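Brakuvero hand-held gripper pair: setup and care notes
Maintained by Shirley Stockdale. Revised October 4, 2026.

Scope

These notes cover the two hand-held grippers used for the Clirau utensil recordings. Data format and license terms are in a separate file. Station numbers follow the floor tape.

Before a session

Fit the left unit first, then the right. Close the wrist strap before connecting the cable, and leave enough slack for a full turn of the wrist. Open and close each gripper 5 times with nothing between the pads. Travel should be even on both fingers. If one finger lags, stop and check the linkage.

Run the zero routine with the jaws fully closed. A unit that reads above 40 counts at zero is taken out of use and logged under fault code 618.

Linkage and pads

The bushings are a press fit. Wipe them with a dry cloth – no oil, it migrates to the pads. Check for side play every 90 recordings. Replace the bushings on both fingers together.

Pads are held by small screws. Tighten by hand and stop when the head seats. Lionel Crabtree stripped two fingers in January with a powered driver, and Follton no longer supplies that part singly.

Marker plates

Do not clean the dots with solvent. A bent plate needs a new calibration file, even if tracking still looks correct.

Known issues

Cable strain at the right wrist causes short dropouts. The log shows these as repeated frames. 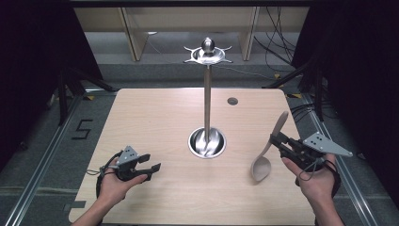
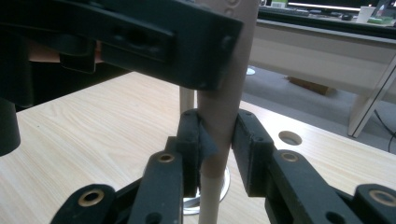
Fig. 1 (first picture): both units in hand at the table, spoon in the right gripper. Fig. 2 (second picture): finger pads and linkage at an upright beige rod.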